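3.2 Upkeep of the hand-held grippers

The Rendholm cell uses two hand-held grippers, one for each hand, wired to a recorder beside the table. Before each block of 20 recordings we wiped the jaw pads with alcohol, closed both pairs of jaws fully, and set the opening to zero in the Parnska software. If the zero reading had moved by more than 4 counts, the jaw screws were tightened and the step was repeated. Over 292 recordings this was needed 13 times, mostly on the right gripper.

Cable strain caused most of the other stops. The cables leave the grippers at the back, and in our first layout they pulled on the wrist when the operator reached forward. We now leave enough slack for a loop at each side of the table, as in Figure 3, where the right gripper holds a key ring beside the black key stand. The key task was kept as the check after any repair. A ring hanging from the jaws shows slip early, and the stand's four small hooks leave little room for error in the jaw position.

Figure 3. Key task with both grippers in use.
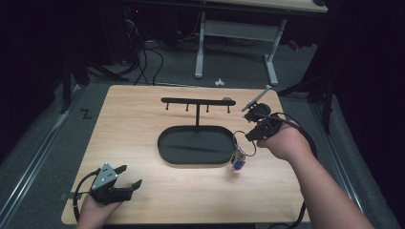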